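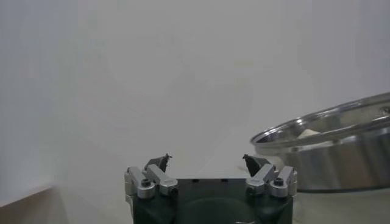
Fig. 1. Stainless steel pot against the gray wall, stockpot session.

Okay, stockpots. I know most of you signed up for sauces and we'll get there, but I like to start with the pot, so please read these notes before you come in.

Stainless steel is what we use for every stock in this course. It doesn't react with tomatoes or wine, you can scrub it as hard as you like, and it survives being dropped (ask me how I know!). What it doesn't do well is spread heat. Steel is a slow conductor, so a cheap thin-bottomed pot gets a hot spot right over the burner and your onions catch there first. Look for a thick base with an aluminum layer inside it. If you're shopping, the Grenell one is fine and so is the Semaan – I cook on the Semaan at home, but the lid rattles.

Mirta Arancibia taught this class before me and most of what follows is from her old sheets, with my scribbles on top.

Heating. Medium flame, pot dry, then oil, then vegetables. Please don't crank it to high just to save time. If you're browning bones, do that in the oven at 400 degrees and move them over afterward.

Simmering. Start the bones in cold water and bring it up slowly. You want a lazy bubble here and there, and if you own a thermometer that's somewhere under 212. Skim for the first 20 minutes, then leave it alone. Stirring makes it cloudy.

Salt. Add it after the water is hot. Salt sitting on the bottom of a cold steel pot can leave tiny white pits, and they don't scrub out. Mine has a whole constellation of them.

Cleaning. Rainbow stains come off with a splash of white vinegar. For burnt bits, simmer water with a spoonful of baking soda, let it cool, then use a nylon scrubber. No steel wool on the outside, it dulls the finish.

For next time: read the Skidanetti handout on bones up to the part about chicken feet, and bring an apron and a jar with a tight lid. We start at 6 p.m. and the stock goes on first thing.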